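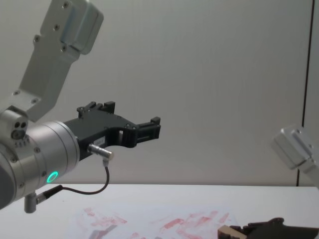 Two-arm cell, Room 29. Gripper and cable on the left arm, marked paper on the table.

About the Nandholm Robotics Club

The club is open to students in all grades at Nandholm School. Members program and maintain a pair of robot arms that share one table. Anoma Barua teaches the programming sessions; Crescencio Escobar handles wiring, grippers and safety sign-off.

New members start with single-arm moves at reduced speed. Two-arm work comes in the second term – collision zones, handoffs, shared timing. Every program is logged, and the log now holds 411 entries.

Each spring a team enters the Vimham student automation contest. Practice starts in January.

Meetings: Room 29, 3:30 p.m. Forms are at the front office.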